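How I Got Ready for My Custody Mediation

My first mediation session went badly, and most of that was my own doing. I walked in with a phone full of screenshots and no idea what I wanted to ask for. The second time I had a system, and a few people in our parents' group have asked me to write it up, so here goes!

Start with a calendar. Get a cheap paper one and mark every overnight your kids spend with you and every one they spend with the other parent. I did mine for a whole year and came out with 115 nights at my place, which surprised me (I would have guessed a lot more). Use one color per parent and leave the holidays for last.

Next, write out an ordinary school day, hour by hour. Who wakes them up, who drives, who cooks, who signs the reading log? Saqib Sial, who ran our session, spent more time on this page than on anything else I brought. Keep it dull and keep it true. If you're always late on swim days, put that down too.

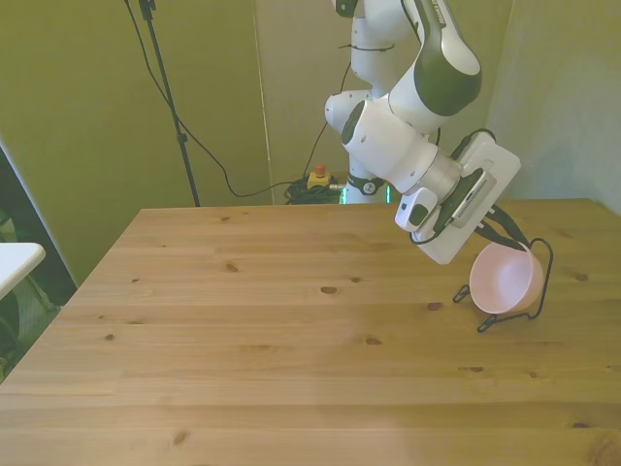
A pink bowl in the dish rack.

Now the messages. I had 1629 texts going back to the separation and I brought every single one the first time, which was silly. Go through yours and pull only the ones about schedules, school, doctors and money. I ended up with 39. Print them in date order, put a sticky tab on each topic, and leave the insults at home, even the really good ones.

After that, write your proposal on one page. Mine had the weekly schedule at the top, then summer break, then how we'd handle changes (48 hours' notice by text). Put a star next to the things you could bend on. My friend Maham Chaudhry read mine out loud to me in her kitchen, and I crossed out two paragraphs before she'd even finished.

Check the fee before you go! I paid $390 for my half, due that morning, and they wouldn't take a card. Ask whether you can bring a support person, too, and whether they have to wait outside.

On the day, eat something first and bring a sweater. Ask for a break when you need one. I took three. And don't sign anything while you're tired. I asked to take the draft home, went over it with my lawyer, and we signed in July with one change to the Thanksgiving pickup time.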